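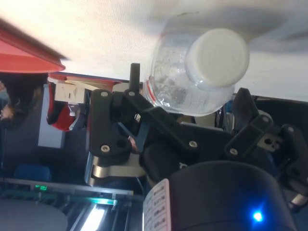
Equipment > Data collection > Tabletop kits > Rimano Tabletop Recording Kit

Rimano Tabletop Recording Kit
February. Posted by Marlene Baumgart

Print this page | E-mail this page

Records arm demonstrations for training manipulation policies. Wrist view plus fixed views, joint states, gripper position, all on one clock. One file per episode. No arm included, bring your own.

Who it's for: labs and small teams who already have an arm and a parallel or linkage gripper and are sick of syncing video by hand.

What's in the box
- wrist camera with clamp plate and short cable
- 2 fixed cameras, pole clamps
- sync box, power supply
- foot pedal (start / stop / discard)
- Plavau recorder software, one seat

Cables for the fixed cameras are 5 m. Longer ones on request, ask before ordering, not after.

Typical job is pick and place. One bottle, one tray, start pose changed every time. A trained operator gets up to 200 usable episodes in a day, less the first day. Plan 800 for a first policy on a single object, then look at where it fails and record more of exactly that. Bad grasps: keep them, tag them, don't delete. The pedal writes the tag.

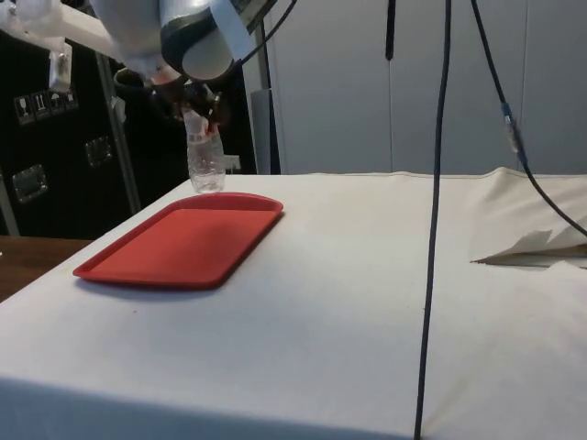

Cloth on the table is a good idea. Plain, pale, matte. Clear plastic is hard enough for the cameras without a shiny tabletop under it. Pull the cloth reasonably flat but dont iron it, a few creases in the data do no harm. Fix the lighting before episode one and then leave it alone.

Object sets: start with one thing, same orientation. Then lying down, then turned. Bottles lying on their side need a different approach angle so log them as there own task. Jörg Fröhlich wrote a two-page sheet on task naming, it ships with the kit. 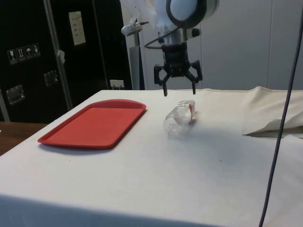
Bottle on its side, tray to the left. Fixed camera view.

Software notes
Version 6 of the recorder. Exports to the usual formats, plus raw. Replay works without the arm connected. Episodes from version 5 open fine, but the gripper channel has to be remapped once, see the manual. Depth is not supported on the wrist camera. Might come, no date.

Not included: arm, gripper, table, workstation, storage. Get more storage than you think.

Lead time: ask. Wrist clamp plates for odd flanges are made by Voß to drawing, so send the drawing with the order.

Loan kit available for teaching labs. Waltraud Lenz handles loans, Roksolana Kuzmenko handles setup questions and training days. Returns with all cables pls, incl. the short one.

Related: Nolard pole clamp, spare foot pedal, sync box (single)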